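We fold things at Bollico. Hotel napkins, clinic towels, spa cloths, the small white squares that arrive on airplanes and leave in soup. For years this was done by people standing at tables, and it still is, but part of the work now consists of showing a machine how to do it, and for that we need more people standing at tables.

**Cloth Handling Demonstrators (2 openings, day shift)**

You will spend your shift picking up, folding, dipping and laying out cloth with a gripper in your hand where your fingers used to do the job. The movements are recorded and go to Staver, the folding line we plan to start in December. Staver is very fast and has, so far, the judgment of a coat hanger.
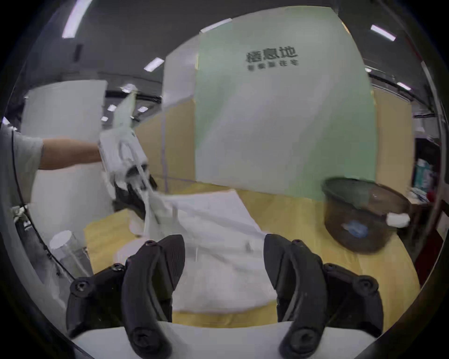
The pace is slower than on the old folding floor, where a good hand got through 360 pieces before lunch and went home with shoulders like concrete. A demonstrator does 200 in a shift. It sounds like a vacation until you try to pick up one thin cloth from a stack of thin cloths with two rubbery fingers, and then do it again a little differently, on purpose, while your hands beg to be allowed to do it themselves.

What changes for the people already here, as we've told them and will tell you: the folding floor gets smaller. Four of the old tables go. Everyone on them has been offered demonstration work, line tending or the Brodov packing room, at the same hourly rate. Most took line tending. One took retirement and a boat. We'd sooner you read that in the ad than heard it at the coffee machine on your first Friday.

**What the work asks of you**

- Steady hands and a tolerance for doing a thing again
- Standing for most of the shift, with a break every hour that you are expected to take
- Enough English to write a short note when a take goes bad ("dropped it" is a short note)
- An opinion about folding, or a willingness to acquire one

Laundry, sewing, kitchen or housekeeping experience is welcome and counts toward your starting grade. Experience with robots counts for nothing either way. Our best demonstrator, Duangjai Rojanasak, came from the Srisuk ironing room and still refers to Staver as "the trainee."

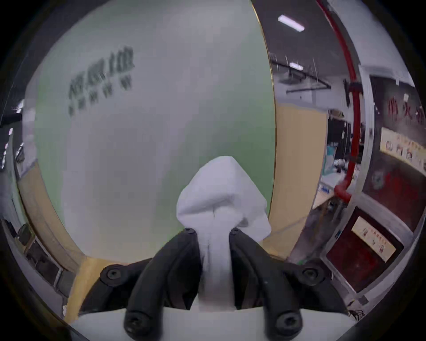

**Am I training the machine that replaces me?**

In part. Staver will take over flat folding of standard sizes, and those jobs aren't coming back. Odd sizes, stained pieces, final checks and new demonstrations stay with people, and your contract runs for 2 years whether Staver learns quickly or sulks.

**Pay and hours**

Hourly, on the same scale as senior folders, with paid breaks and paid training. No piece rate. We dropped it because people who are paid by the piece teach a machine to hurry, and it had already picked up that habit without help. Recordings are of the work and are used for the work. They aren't used to time you, and the floor agreement says so in a paragraph that took longer to write than this ad.

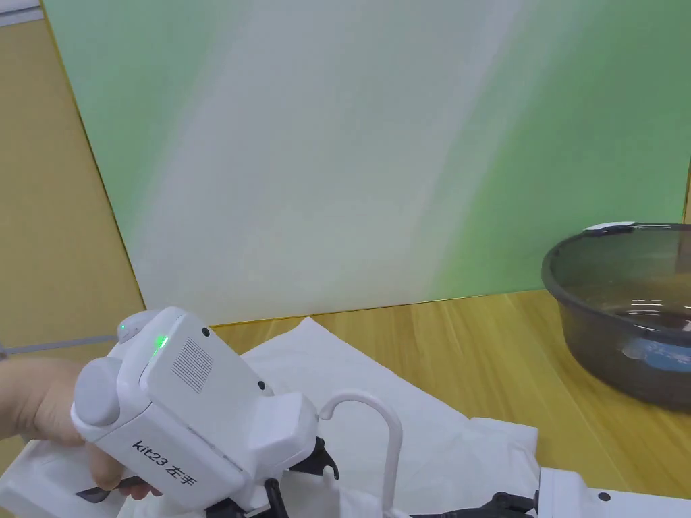

*A left-hand gripper over the cloth, basin to the right.*

**How to apply**

Send a few lines about yourself to Charoen Phetsri, floor lead, or drop them at the front desk before 4 p.m. A résumé is fine but he will read the few lines first. If you're invited in, plan on an hour: a short talk, a look at the floor, and a turn with the grippers. You will be bad at it. Everyone is, and Charoen was bad at it for a week. Wear shoes you can stand in.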